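# Gallery: the Drostcombe table-building trials

Most robot assembly results reach us as a percentage and a speeded-up video. The paper from Viola Sanna and Gerardo De Luca at Drostcombe has both. It says their method, Prunen, learns to put together small plastic furniture from 184 demonstrations, and that it does so more reliably than the older Mathur method. I asked for pictures of the rig at work, and they were decent enough to send one and let me write what I liked under it.

My doubts, briefly. The headline score comes from 100 trials, but those are 10 starting layouts repeated 10 times each, and that tells you much less than 100 different layouts would. Only 3 of the layouts were new to the system. Mackenzie Pelletier, who tried the method on her own bench at Grikdale in July, got a good first grasp most of the time and a finished table far less often. 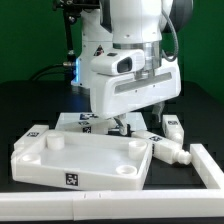

*Gripper over the square panel, with two legs to the right. Every piece of furniture carries black-and-white markers, and a white fence bounds the work area.*

Look at the markers before you look at the arm. A kitchen table doesn't come with them, and the paper gives them a single sentence. The fence deserves more than a footnote too: a straight edge and a square corner are a great help to anyone trying to line up a part, person or machine.

Sanna's answer is that Mathur was tested with the same fence and the same markers, so the comparison is fair. I accept that. It's the word "general" in the title I can't swallow. Annunziata Palumbo has asked for the scores split by layout, old and new, and Prasanna Kanagaratnam wants a run with the fence taken away. I'll add pictures from either if they get done.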